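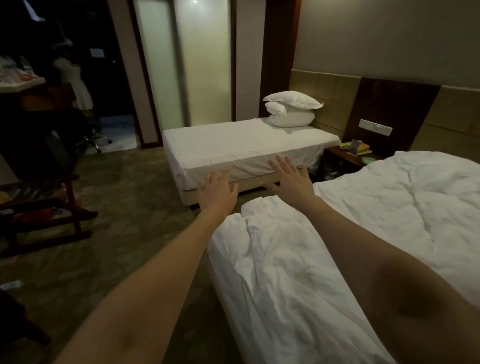
Prudport Shared Workshop Reports Progress on Bed-Making Machine

18 Nov 2023

The Prudport Shared Workshop has completed the first stage of Temerier, a two-armed machine designed to straighten and tuck bed linen in hotel rooms. The project was started by members of the workshop's automation group and is being built entirely on its premises in Nelau Street.

Temerier consists of a wheeled base, a steel column and two arms of equal length. The column was welded in the metal shop, and the arm housings were printed on the workshop's own machines. The motors and control boards were bought secondhand. Spending to date stands at $2,879, of which $1,000 came from the workshop's annual project fund. The remainder was paid by members of the group.

The current stage of work covers a single bed with a fitted sheet and a duvet. In bench trials held this month, the machine completed 70 passes over a test mattress. A pass was recorded as complete when the duvet had been pulled level on both sides and no fold remained at the foot of the bed. The group reports that fitted sheets remain the more difficult task. The corners must be lifted and held while the other hand draws the fabric under the mattress, and the present grippers tend to let go when the fabric is pulled tight. Replacement fingers with a softer rubber face are being molded.

Space is a further concern. Hotel beds often stand close together or against a wall, which leaves little room for the base to turn. The group has reduced the width of the base once already and is considering a taller column, which would allow the arms to reach across one bed to another. Any such change would require a heavier base plate and a new round of stability checks.

Kovačević Linens, a local laundry firm, has supplied used sheets and duvet covers for the trials. The firm has no financial interest in the project.

Drawings and parts lists will be placed in the workshop library once the new fingers have been fitted. Members who wish to join the build may add their names to the list at the front desk. Safety training for the metal shop is required before any work on the column or base. The automation group meets in Room 2, and its next open session will be posted on the workshop notice board before the end of November.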